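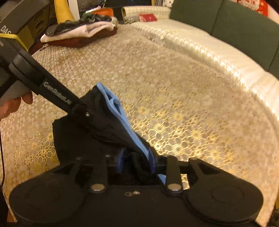

*The black one with the light blue lining, on the bed, mid-fold.*

I have read a lot of advice about folding lined clothes and I don't believe most of it. The theory goes that you lay the thing flat, smooth both layers, fold in thirds and get a neat little brick. My linings have never read the theory. The outside goes one way, the inside goes another, and by the second fold there's a blue strip poking out along one side.

The Michiels method, which got passed around a lot back in May, says to turn everything inside out first. I tried it for 2 weeks. It took longer and the pile looked the same, except now every morning started with turning something right side out again.

Then there's the Anollow folding board. It costs more than I'd pay for a piece of flat plastic, and the product page had 283 reviews, most of which seemed to be written the day it arrived. I'd like to hear from those people after a winter.

I also doubt the whole "never fold on the bed" rule. Yes, a quilted bedspread is lumpy. Ours has gold circles all over it and I can tell you they're no help for lining up a hem. But the bed is where the laundry lands, and a table would need clearing first.

For now, dark lined stuff gets one lengthwise fold, one across, and goes in the drawer. It takes 15 seconds. The blue still shows. I've looked at it in the drawer for a while now and can't work out who it's supposed to bother.

Next up is the fitted sheet, and I'm not hopeful.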